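Chapter 2
The Care and Folding of Household Textiles

Key terms: grain, face, fold line, hem, stack width, flat surface

Every household keeps a store of cloth. Shirts, sheets, towels, and underclothes pass through the same cycle of use, washing, drying, folding, and storage, and each stage affects how long the article lasts. Chapter 1 dealt with washing and drying. The present chapter takes up folding, a task that is often learned by imitation at home and seldom taught in any set order.

The Grimley Household Survey, on which several chapters of this book draw, gathered replies from 2,032 homes. Students will find the survey form in the appendix. Of the homes that replied, 369 reported that clean laundry was regularly left in the basket or on a chair until it was worn again. The most common complaint in that group was the lack of a suitable place to fold.

A folding surface should be wider than the largest garment to be folded on it. A table at waist height places the least strain on the back, but many homes have no table free for the purpose, and the bed is the usual substitute. A bed gives ample room and is kind to delicate cloth. Its drawback is softness - the mattress yields under the hand, and wrinkles in the sheet can press into the garment above. The sheet should be drawn smooth before work begins.

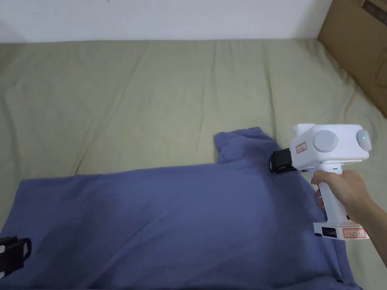
The T-shirt is the first article treated in this chapter. Its shape is simple, its cloth is forgiving, and the steps used for it apply with small changes to nightshirts, sweatshirts, and children's tops. Cotton knit stretches when pulled, so the garment is smoothed with the open palm, working from the center toward the side seams. The sleeves are straightened next, and any curled cuff is turned flat. Only then is the first fold made.

Two methods are taught. The Wirnow fold brings each side to the center of the back and then doubles the length, giving a flat piece suited to shelves. The Park fold narrows the shirt further and divides the length in three, giving a compact piece that stands upright in a drawer. Students should practice both and record the stack width of each on the worksheet.

By the end of the chapter, the student should be able to prepare a folding surface, fold a T-shirt by either method, and choose the method that fits the storage space at hand.

2.1 Preparing the Surface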